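May, Hinport cell, Pinia pair

Re-taught the home pose on both arms after swapping the wrist servo on the left one. Gripper offset was out by 6 counts, now zeroed and saved.
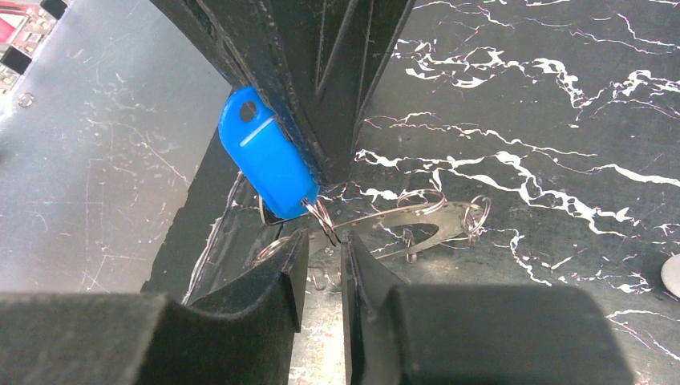 Finger pads next. Hongmei Xiao wants them checked every 8 shifts, which suits me. The gap between the two fingers is a fair place to sight down, and the blue key tag on the black stand gives the wrist camera something bright to focus on. Exposure left at 3670 -- fine for now.
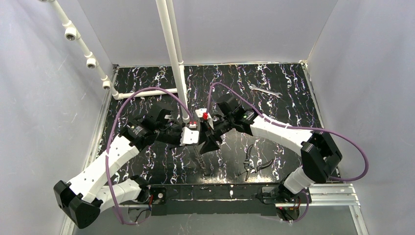

Both arms meeting mid-table, a white block in the left gripper.

To do: order pads from Cormier, recheck offset after 5 runs.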